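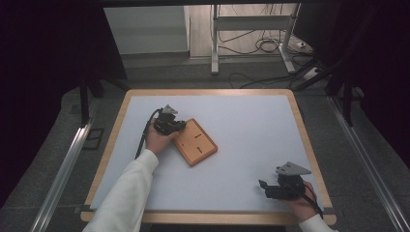
Workshop > Notebooks > Small boards > Board 649

7 Jul 2020
Entered by: the Skedden bench

Started on the slotted board again. It's job 649 on the sheet, and I'd like it noted that the sheet still says "quick one."

Color first, as that's what everybody will ask about. The request from Totcombe said "warm wood." What they are getting is orange. I put two coats of the Dandico stain on the last test piece and one on this one, and they came out the same shade, so either the second coat does nothing or the first does everything. On the pale tabletop it looks even more orange. I carried it over to the window before lunch and it calmed down a little. Totcombe can keep it by a window.

The rim is good. I had my doubts about leaving it raised all the way around, mainly because I was the one who'd have to sand the inside corners, and I was right about that part. Took most of an hour with a folded strip of 600 wrapped around a popsicle stick. Ran out of stick before I ran out of corner. If we make more of these, round the inside corners slightly on the router and say it was always in the drawing.

Slots. The short one in the upper half gave no trouble and needs no comment, which makes it the best-behaved thing in this notebook since September. The lower one is the problem child. It's wider at one end, and the Meireles drawing shows that end three different ways on three sheets, with three different names. I've cut it to the second sheet, that being the only one with a dimension you can read. Decision for now: in these notes it's "the lower slot" and anyone who wants to argue about its shape can do the redraw.

Edges of the lower slot were fuzzy after cutting. Cleaned up with a small file, working away from the face so as not to lift the finish. Lifted the finish. Touched it in with a cotton swab. If you hold the board at arm's length and think about something else, you won't see it.

On to the fit check at the square table. I like that table. The light wood border is kind to elbows and the blue-white top shows every crumb of sawdust, so you find out right away whether you brushed off a piece properly. (I hadn't.) The drawback is that a small board goes anywhere it pleases on a top like that. Mine started out straight and was on the diagonal by the time I'd looked up the next line on the sheet.

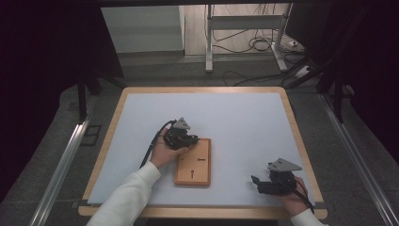

So for anyone repeating the check: set the board upright to yourself, short slot away from you, lower slot nearer, and look at it again before each line. I wrote two lines of notes with left and right swapped and had to cross them out. They are still legible underneath, for those who enjoy that kind of thing.

Tried a strip of drawer liner under the board. It stopped the sliding and also raised everything by enough to make the height reading useless. Took it out. Tried a dab of putty at one corner, which held nicely and left a gray smudge on the underside. Underside isn't in the drawing, so I'm calling that a pass.

Flatness: it rocks. Very slightly, on one diagonal, and only if you go looking for it. I went looking for it. The blank was flat when it came off the pile, so I blame the stain, or the weather, or the week it spent leaning against the wall behind the dark curtain where I'd put it to be safe. Boards to be stored lying down from now on. I'll make a label.

While I'm on housekeeping, the cables on the floor past the table, the ones coiled under the white stand, could stand a proper tidy. I dropped the swab over there and it took me longer to get it back than to do the touch-up. Also the gray carpet is not a friend of fine sawdust. Brush off in the other room, please. That includes me.

Left to do:

- one thin coat of clear on the face, keep it out of the slots
- ease the lower slot a hair more at the narrow end, by hand, stop early
- ask Meireles which sheet they meant
- order stain in something other than orange; the Dandico chart has "light oak," though it also has this one down as "honey"
- 2 spare blanks, flat ones
- popsicle sticks

Totcombe want to know if the finish will stand up to 1,000 handlings. I told them I'd get back to them. It has stood up to some already, mostly mine, and the file did more harm than the lot of them.

Board is on the shelf, lying down. Label not made yet.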